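Switching supplier shouldn't take 13 phone calls

14/01/2019

Thirteen. I kept a list on the back of an envelope. Thirteen calls to get my broadband moved from Jondus to Plostach, and a final bill for £38 at the end of it, for a router I'd already posted back in June.

The regulator's line is that we should all shop around. Fine. I shopped around. What I got was hold music, a "loyalty team" that wouldn't let me leave, and a web chat that closed itself every time I typed the word cancel.

Joining takes four minutes, online, at midnight if you like. Leaving is by phone only, office hours, have your 264-page contract to hand. (Slight exageration. Slight.)
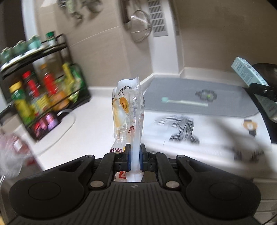

Clear bag with a cartoon egg-yolk face, kitchen worktop.

And the firms know exactly what they're doing. Rultov put a cancel button on its account page and the roof stayed on. One click, an email, done. If a small outfit like that can manage it, so can the big ones.

So here's what I'd like. A rule, a proper one, not another voluntary code. If you can sign up online you can leave online. Same number of steps. And a fine that hurts, say £2000 per customer messed about, paid to the customer and not the Treasury.

They'll say it puts prices up. They said that about number porting too, and most of us kept our numbers and teh sky didn't fall in.

Still waiting on the £38, by the way. Call fourteen tomorrow.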